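The Plulard Folding Craft and Play Table

Home / Tables / Folding / Plulard

In stock in white. Pick up from the shop or have it delivered. Flat-rate delivery within the city, ask us for a quote if you're further out.

I've been selling tables out of this shop long enough to have opinions about them, and the Plulard is the one I keep going back to. We've got one in the back room, my sister has one in her sewing room, and I took a scuffed floor model home for myself last November and never brought it back. So yes, I'm biased! But I've also lugged, folded, spilled on and leaned on this thing more than most people would, and I'll tell you the bits I don't love as well.

What it is

It's a folding table with a white top and a solid timber edge, meant for people who need a decent work surface but can't give up a whole room to it. Sewing, jigsaws, homework, wrapping presents, model planes, feeding the cousins at Christmas. The legs fold in flat underneath and the whole lot slides behind a door or under a bed.

It comes in one height, which is ordinary dining height, so your regular kitchen chairs will fit. There's a shorter set of legs you can buy separately if you want it down at kid level (more on those further along).

The top

The white has a matte finish, and that was the selling point for me. I had a glossy table before this one and under the kitchen light it was like trying to cut out a pattern on a mirror. You can put a lamp right over the Plulard and still see your pencil lines. It does show crumbs and dark thread, I won't pretend otherwise, but a damp cloth sorts it out in a few seconds.

Washable marker comes off with water. Biro needs a bit of metho on a rag and some patience. Hot glue peels off once it's cold – don't go at it with a knife while it's still soft, I've done that and I have the scratch to prove it. Please don't iron straight onto it either. Put down a wool mat or a folded towel, and give it a minute before you move the mat.

The timber edge

The edge is finished with a hard wax, so it has a bit of warmth to it and doesn't feel like office furniture. It's also much kinder on your forearms than the sharp plastic lip you get on the cheaper ones. You'll want to re-wax it once in a while, say when it starts looking dry. Any furniture wax will do the job, and a small tin will outlast both of us.
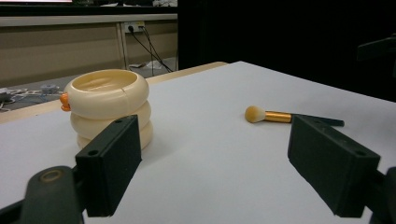 If you clamp things to your table (pasta makers, embroidery hoops on a stand, desk lamps), the timber takes a clamp quite happily, only do put a scrap of felt or cardboard under the jaw. Hernán Grajales, who fixes our chairs, told me he'd seen more tables wrecked by lamp clamps than by children, and he has four children.

Folding it up and putting it away

There are two latches, one at each end, and they work with a squeeze. The first few times they'll feel stiff. Mine loosened up after a couple of weeks and now I can do the whole thing on my own with one hip against the wall. Stand it on its long side when it's folded, because on its short side it has a habit of creeping along a timber floor until it meets your ankle.

The feet have rubber caps. If one goes missing, ring me and I'll pop a new one in the post, I keep a jar of them on the counter.

How sturdy is it?

Sturdy enough for a heavy old sewing machine going flat out, with a slight hum through the top but no walking. I'd call it steady, with a small wobble if you push it side to side on purpose. On carpet the wobble is a bit more noticeable. There's a cross brace you can leave clipped in or out, and I'd say leave it in all the time – it takes a second and it makes a real difference.

It isn't a workbench. Gus Marchetti bought one for his shed and tried to mount a vice on it, and he was back here within the month looking sheepish. If you want a workbench, have a look at the Karras, which we also stock. It weighs as much as a small cow and it doesn't fold, but you could rebuild an engine on it.

How it stacks up against the others

People usually come in torn between this and the Wirnora. The Wirnora is cheaper and lighter, and if you only want a table a handful of times a year for birthday parties, I'd honestly send you home with that one and keep your money in your pocket. The top is thinner though, and it bows a little in the middle if you load it up with books or a big machine.

The Zurico is the fancy one. Gorgeous thing, drop leaves, drawers, little brass wheels. It's also wide even when it's shut, so measure your hallway first. We've had two come back because they wouldn't go round the corner at the top of somebody's stairs.

The Plulard sits in the middle and I think it's the best value of the lot.

Add-ons

Short legs: they swap over with the same latches and bring the top down to a height a preschooler can kneel or sit at. You'll need somebody strong to hold the top while you do the changeover, or just flip it over on a rug and do it upside down like I do.

Cutting mat: covers half the top, green one side and grey the other. The grey is easier on the eyes.

Storage bag: heavy canvas with a shoulder strap. Worth it if you take your table to markets or club nights, otherwise an old bedsheet does fine.

Putting it together

Hardly anything to do. The legs come already attached and you only need to screw on the cross brace clips, there are 8 screws and a little hex key in the packet taped under the top. Don't use a drill, they only want to be snug. Consuelo Carhuamaca on our front counter can do it for you before pickup if you ask, no charge.

What customers have told me

"Bought it for quilting and now I have to book time on it because the rest of the family has moved in. Very pleased with the colour, it brightens up a dark room." – Gladys Apaza

"Good table. Latches are stiff. Got used to them." – Indrek Lepik

Care in short

Wipe with a damp cloth and a drop of dish soap. Skip the scouring powder and anything gritty, it'll leave shiny patches on the matte finish and there's no getting them out. Keep it out of full afternoon sun if you can, as the timber will darken over time (I quite like it darker, but you may not). Don't store it in a damp garage.

Warranty and returns

You get 3 years on the frame and latches and one year on the top. Hang on to your receipt, or give us your name at the counter and we'll keep it on file. Returns are fine within the month so long as it's clean and you've still got the screws. Bring it back in the original carton if you can manage it, and if the carton's already gone out with the recycling, wrap the corners in a blanket and we'll sort something out.

Questions, or want to try the latches before you buy? There's one set up near the window. Come in any time after ten in the morning and fold it as often as you like.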